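手持夹爪自制记录(开源图纸改的),求指点标定和手柄

发帖:铁皮青蛙
版块:DIY与共享工坊
楼主

从九月开始折腾这个东西,目前能用了,但是毛病不少,发出来给大家看看,也想听听做过的人怎么说。

先说背景。我平时在共享工坊里做东西,这次想做一套手持夹爪,人拿着夹东西,顶上放相机录下来,数据以后喂给桌面机械臂。图纸是在Lulow上找的,原作者把外壳分成了左右两半,我改成了整体打印,螺丝少了,装线的时候麻烦一点。

外壳用浅色料打的,一只净重310克,不含相机和线。指尖的软垫是另外翻的模,黑色,第一版太硬,夹薄塑料杯会滑,第二版换了软料,好一些。扳机弹簧从Stekholm买的,他家的弹簧规格写得清楚,就是发货慢。

相机是广角,装在夹爪后上方往前看。我的想法是视野越大越好,后期好定位,所以选了这个镜头。周一晚上大家一起试了一轮,几个人各走各的位置,头上也戴了相机。

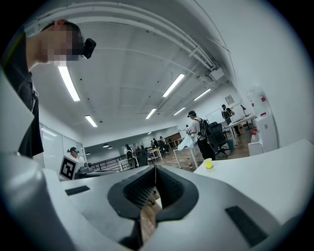

夹爪相机视角,黑白码在左侧盒子上。

目前的问题有三个:

一、标定。重投影误差一直下不来,画面边上的直线怎么弄都有点弯。
二、扳机回弹有时候不到位,要手推一下。
三、拿久了手腕酸。我自己连续拿了47分钟,后面明显不想抬手了。

欢迎拍砖。

——————
2楼 老周末焊工

先答第二个。扳机不到位多半不是弹簧的事,是导轨的摩擦。打印件的滑槽要顺着层纹磨,400目走一遍,再上干性润滑,不要用黄油,黄油沾灰。我以前那只也是这样,换了三次弹簧都没用,最后是槽里有一个小瘤子。

——————
3楼 kestrel_07

标定的问题我猜是你用了普通针孔模型。你那个视野肯定是鱼眼,得换鱼眼模型,标定板还要拍到画面四个角,只在中间晃是没用的。你拍了多少张?

——————
4楼 铁皮青蛙(楼主)

回3楼:拍了112张,看了一下大部分确实在中间。模型用的是鱼眼,但是初值是从网上抄的,不是自己估的。今晚重来一遍。

回2楼:好,我先把槽拆出来看看。

——————
5楼 无糖豆浆

我有点不同意见。视野越大越好这个说法我不赞成。画面下面那么大一块都给了夹爪自己,真正有用的是夹爪前面那一点。镜头越广,远处的东西越小,边缘的像素基本浪费。我用的是窄一点的镜头,标定十分钟就完事,训练出来也没比别人差。

你现在的问题有一半是镜头自找的。

——————
6楼 kestrel_07

回5楼:看用途。如果位姿是靠外部定位系统给的,那窄镜头没问题。楼主要是打算靠相机自己算位姿,窄镜头一凑近桌面就只剩桌面了,一面白桌子什么特征都没有,马上丢。宽镜头能看到天花板和墙,灯和管子都是特征。

——————
7楼 无糖豆浆

灯算什么好特征,一排一样的,匹配错了你都不知道。白墙就更不用说。

——————
8楼 kestrel_07

所以才要贴码。码是唯一的,灯只是辅助。

——————
9楼 铁皮青蛙(楼主)

两位先别吵,我都试。

更新一下进度。滑槽拆出来了,2楼说得对,右边槽壁上有一道拉丝残留,刮掉之后扳机回得很干脆。谢谢。

标定重做了,这次四个角都拍到了,误差降到原来的一半不到,边上的直线肉眼看是直的。初值还是让程序自己估的好,抄来的那组焦距差得挺多。

然后是码的位置。现在夹爪顶上也有码,这样别人的相机能看到我这只,我的相机也能看到别人那只,几段录像之间多一层对照。缺点是手腕一转,码就斜过去,角度大了检测会断。我试过把码板垫高,检测率是上去了,但是重心也跟着上去,更酸。
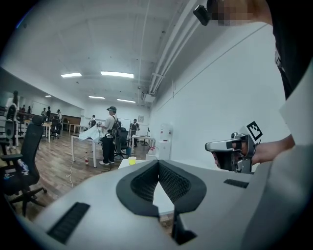 所以现在纠结的是码板要不要做成可调角度的。做铰链会松,做成几档卡位又要重新打外壳。我倾向于做三个固定角度的底座,换着用,先把哪个角度好用试出来再说。另外码板的材料也想换,现在这块反光,灯正好在头顶的时候白格子会过曝,黑格子的边就糊了。

——————
10楼 木屑与咖啡

过曝的事简单,打印在哑光纸上再贴,别覆膜。Plakance那种哑光不干胶就可以,贴完用卡片刮平,边上别起翘。还有,码外面的白边留宽一点,很多人裁得太狠,黑框贴着板边,背景一深就检测不到。

——————
11楼 老周末焊工

底座做固定角度我支持。铰链这种东西在手持工具上迟早松,松了你还不知道,录了一天回来发现外参全错。要是非做铰链不可,锁紧之后点一滴螺丝胶。

手腕酸这个,你先称一下整套,别只称外壳。

——————
12楼 铁皮青蛙(楼主)

称了,带相机带线416克。比我想的重。

——————
13楼 无糖豆浆

四百多克不算重,问题在重心。相机和码都在上面和前面,手柄在后面,等于一直在用手腕抬。你把手柄往前挪两厘米试试,不用减重。

——————
14楼 潮汐表

路过说一句,我觉得手柄挪前面会挡扳机行程。我那只是在手柄底下加了配重,总重是上去了,但是拿着反而舒服。当然也有人受不了,我同屋就说像拎着锤子。

——————
15楼 老周末焊工

加配重我反对。短时间舒服,录一下午肩膀就开始疼。能挪就挪,挪不了就把线改成从手柄底下走,线往下垂也能拉回来一点。

——————
16楼 潮汐表

线从底下走容易绊,人一边走一边录的时候尤其麻烦。我一般走袖子,从背后绕到背包里,留一点余量,弯腰的时候不扯。

——————
17楼 铁皮青蛙(楼主)

走线我采纳16楼的,先从前臂走,用魔术贴固定两处。手柄往前挪也画好了,扳机行程在图里量是够的,打出来才知道。

顺便问一个:指尖软垫有没有人试过带纹路的?我现在这版有纹路,夹布很稳,夹光滑的小瓶子一般。Lozano的那款成品是平面的,我借来夹过,瓶子没问题,布会从边上溜出去。

——————
18楼 木屑与咖啡

纹路方向换一下试试。竖纹夹布好,横纹夹瓶子好,网格纹两头都凑合。要是主要练叠衣服,就别管瓶子。

——————
19楼 kestrel_07

同意18楼。另外软垫一旦定下来就别中途换,换了之后前后两批数据里指尖长得不一样,混在一起训会有影响。

——————
20楼 无糖豆浆

影响没那么大,我混过,没看出区别。

——————
21楼 kestrel_07

你那个任务是推方块,当然看不出。

——————
22楼 铁皮青蛙(楼主)

先按网格纹翻一版,布和瓶子都夹一遍,结果贴在这楼后面。三个角度的码板底座文件整理好也传上来,螺丝孔是M3的,要用的自己改间距。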